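We use cookies to measure visits to this site. By continuing to browse you accept our cookie policy.

Packing Rectangular Blocks in a Divided Metal Bin
Student project report, Helleck Workshop Course

Last updated: Fri 6 November

1. Background

The Helleck storage room keeps short rectangular blocks in open metal bins. The blocks are used as spacers under loads and come back to the room in mixed order after each job. The usual practice is to drop them into the nearest bin and sort them later. Sorting later takes bench space, and the bins fill up well before their stated capacity is reached.

The project looked at how blocks settle in a bin with a sloping divider, and whether a simple placing rule would leave more usable floor. The work was limited to one bin type and one block shape. Stacked layers were left for a second stage, planned for December.

2. Material

The blocks are elongated and rectangular, in red and green. Color marks the load class and has no effect on size for the purposes of this report. Stock records at Helleck list 1,745 blocks, of which about 1,000 are in regular use. The rest are held in the Vestodix rack and were not touched.

The bin is open at the top and has two compartments, a narrow one at the rear and a wide one at the front. A gray panel divides them and slopes down toward the front floor. Only the front compartment was used. The slope matters because a block placed against the panel cannot lie flat against it along its full height, and a strip of floor next to the panel is therefore hard to fill.

3. Method

A layout is described by the direction of each block on the floor. Three terms are used:

Lengthwise: the long side runs from the divider toward the front wall.
Crosswise: the long side runs parallel to the front wall.
Diagonal: any direction clearly between the two.

A block is called seated if its long side follows a wall or a neighboring block. Small tilts are accepted, as a block that is a few degrees off can be pushed true by the next one. A diagonal block is called loose, even when one end is close to a wall.

We recorded 300 layouts in the Nevia log sheet over 14 sessions. Layouts with any block standing on end were recorded but left out of the comparison. Each layout was written down before anything in the bin was moved again.

4. Floor layouts

The most common partial layout combines two seated pairs or near pairs with one loose block. The lengthwise pair takes the left side and the crosswise pair takes the front, which leaves the right side and the center for whatever comes next.

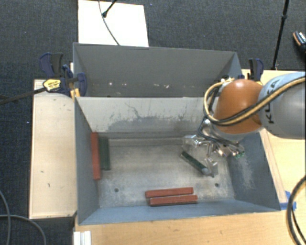 Figure 1. Mixed layout in the front compartment: lengthwise red and green at left, two red crosswise near the front wall, one green diagonal at right-center.

The layout in Figure 1 was scored as four seated and one loose. The two crosswise blocks are slightly offset from each other, and the upper one is tilted a little. Under the rule in section 3 both still count as seated. The dark green block on the left is nearly parallel to the red one beside it and was scored the same way.

The diagonal block is the costly one. It blocks a floor area much wider than its own footprint, and the triangles on either side of it are too small for a block of this shape. Turning it lengthwise along the right wall would clear the center of the floor.

5. Wear on the bin

The divider is heavily scuffed, with broad dark patches along its lower part and one thin jagged scratch. The right wall has cloudy abrasion marks, and the floor is stained and polished in places. We did not measure friction. Blocks may slide more easily on the polished areas, and this should be checked before the December stage.

The floor has two small round holes toward the front, one on each side. They are small compared with the blocks and were ignored in the scoring.

6. Placing rule

Fill the left wall first, lengthwise. Continue with lengthwise blocks until the right wall is reached, and use crosswise blocks only for the strip that remains at the front. Correct a diagonal block before adding another. The Pringle variant of the rule starts at the front wall instead — it gives a similar floor layout but makes the blocks at the divider harder to seat.

7. Open points

The strip beside the sloping panel is still unused under both versions. A flat insert has been suggested. The second stage will also need a definition of seated that works for a block resting on two others at different heights.

Contact | Copyright Helleck Workshop Course | Back to top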